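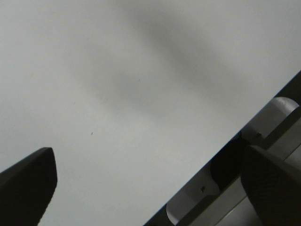
A pale gray surface with a black edging strip at the Nenthorpe repair room. Photo: Nesrin Akgül

Flat and Gray and Ready to Go: Nenthorpe's Repair Room Gets Its Work Surfaces

June 3, 2018

If you've been by the old Hirkgate building since March, you've probably heard the drilling. Well, the drilling is over! The Nenthorpe repair room opens its doors on Saturday morning at ten, and the thing everyone on the fitting crew wants to talk about is the work surfaces.

They're light gray, smooth, and wonderfully plain. Anyone who has ever dropped a watch screw on a speckled kitchen counter will understand the excitement. Small dark parts show up on them right away, and so does every crumb, so please eat your muffins in the hallway.

"I've fixed radios on an ironing board for years," said Nesrin Akgül, who drew up the plan for the room and did a good share of the fitting herself. "I put my hand flat on the first one when it went in and I just stood there grinning."

The room has two long benches, one under the windows for sewing and soft goods and one along the back wall for electrical and mechanical repairs. The black edging took longer than expected (the first delivery was the wrong length, and the second one came without its screws), but it's all in place now and it looks terrific.

Money for the benches came from the spring rummage sale, which brought in $528 over two days, plus a good pile of secondhand hardware from the Jiang family, who closed their shop on Hirkgate this winter. The shop's old parts drawers have come over too, and they still have the handwritten labels on them. We spent far too long reading those when we should have been taking notes for this story. One drawer is marked "springs, odd," and the one under it is marked "springs, very odd."

Opening day is free. Bring one thing that needs mending and be ready to sit down and help mend it, as that's how the room is going to work. Lamps, toasters, zippers, bike bells and wobbly chairs are all welcome. Microwaves and anything with a gas line will have to stay home. There's space for 50 people through the day, and names are being taken at the front desk of the library until Friday at five.

After opening day the room will run on Tuesday evenings and Saturday mornings through the summer. A beginners' sewing group called Pamance has already claimed the window bench for Tuesdays and has a few chairs left. Bring your own scissors if you have good ones, and leave the hot glue guns in your bag until you've picked up a mat from the shelf by the door. Those surfaces are brand new and Nesrin would like to keep them that way, at least for the first week.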